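From: Euan Dunbar
To: the Hosier wagon list
Subject: Re: windshield coating, wipers now chattering

Quick one before work so forgive the typing. Quoting the original so people who joined in August can follow:

> Did the glass on the wagon with the Benel kit, two coats, followed the card in the box. Rain runs off great at highway speed. But in light drizzle the wipers judder all the way up and squeak all the way back. New blades, no change. Also getting a haze at night with oncoming headlights, low down on the driver's side. Did I put it on too thick? And can I strip it without wrecking the glass? Dealer wants to sell me a windshield.

Do NOT buy a windshield. Had exactly this on mine two years running. Answers below, not in your order, sorry.

## Haze first

Almost always leftover product that never got buffed off. It flashes over, looks clear in daylight, then you get a headlight on it and there's your smear. Low on the driver's side is where everybody runs out of arm. Or out of patience.

Test: park nose to a lit wall after dark, sit inside, look across the glass at a shallow angle. If the haze has swirls in it, it's residue. If it's even all over, clean the INSIDE first. Plastic dash fumes put a film on there and you can chase the outside for a week. Ask me how I know.

Residue comes off with a damp microfiber, then a dry one, then another dry one. Clean towels, washed without fabric softener. Softener leaves its own film and you're back where you started. 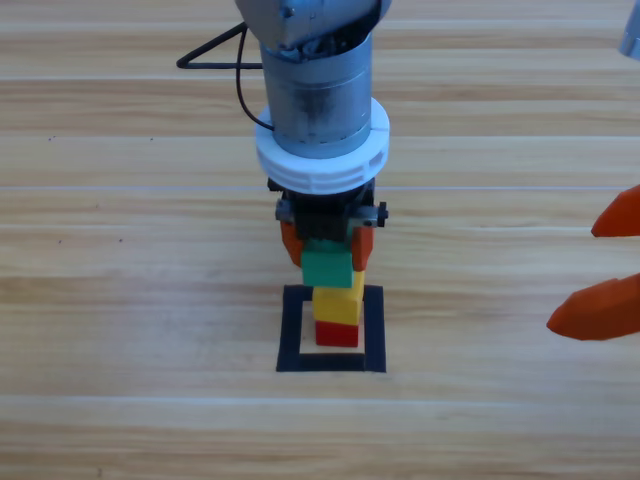 ## Chatter

Three things cause it in my experience, and too thick is one of them, so yes, maybe.

- Uneven coat. Blade grabs on the bare patches and skips over the slick ones. Mist the glass with a spray bottle and watch. Tight little beads everywhere = even. If you see a flat sheety patch, that's bare or dirty glass.
- Arm angle. The rubber is meant to flop over at each end of the sweep. If the arm is twisted even a little it can't flop, so it gets dragged along leaning the wrong way. Juddering one direction and fine the other is usually this. Yours does both so probably not only this.
- Old wax or car wash gunk under the coating. Common. The card tells you to clean the glass, it doesn't tell you how hard.

New blades don't rule anything out btw. I have had brand new Forsyth blades chatter straight out of the sleeve and be fine after I wiped the rubber down with a damp cloth. There's some kind of powder on them. Do that before you do anything else, takes a minute.

On the arm: park the wipers halfway (key off mid sweep), pull the blade off, look down the arm from the end. It should sit square to the glass. If it doesn't, you can tweak it gently with an adjustable wrench, cloth in the jaws. Gently. Put a folded towel on the windshield while the blade is off, a bare arm snapping down will crack it and then the dealer gets his sale.

## Stripping it

Yes you can, and you wont hurt the glass if you're sensible. What I do:

1. Wash the windshield with plain car soap, rinse, dry. Blades lifted.
2. Glass polish, the cerium kind, small foam pad, by hand. Work a patch the size of a dinner plate. Keep it damp. Don't use a drill, you can put a lens in the glass with heat and pressure and you will look at it forever.
3. Rinse and check for beading. Water should sheet off flat. Still beading = still coated, go again on that patch.

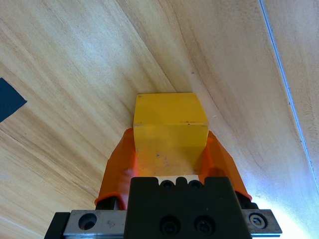 4. Wipe the whole thing with isopropyl, 50 percent with water is fine. Tape off the paint along the bottom if yours has been resprayed.
5. Drive it bare for a few days!! Seriously. If it still chatters on clean bare glass then it was never the coating and you've saved yourself a kit.

No razor blades on the big flat areas, please. I know people do it. No scouring powder either. And keep any of this off the camera housing behind the mirror if your wagon has the lane keeping thing.

## Putting it back on

If you go again, one coat. I use Helar now, paid 29 for the small bottle and there's plenty left in it. Not saying the Benel is bad, I just found it dried faster than I could buff. Do it in shade, cool glass, half the windshield at a time, buff each half before you start the next. Crosswise then up and down.

Then leave it dry overnight. Don't run the wipers on it dry to "check", that's how you get the first squeak.

Mine lasted 3,000 miles before the driver's side went sheety, and that's with gravel road and the blades on most mornings. Passenger side still beading after that. Wiper path always goes first, so top up just that bit if you're lazy like me.

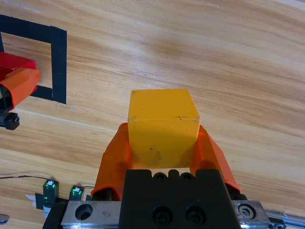

Forsyth blades are noisy on any coated glass, according to a reply from Hosier Parts that came in while I was typing this, and they'd try a softer rubber before touching the polish. Fair enough. I'd still wipe the blades and do the spray bottle test first, both free.

Last thing, washer fluid. If you've got the kind with rain repellent already in it, drain it or use it up. It builds up in patches over the coating and gives you the same judder all over again. Plain stuff only.

Let us know what the mist test shows, and whether the haze is swirly or even. Out of time, bus is here

Euan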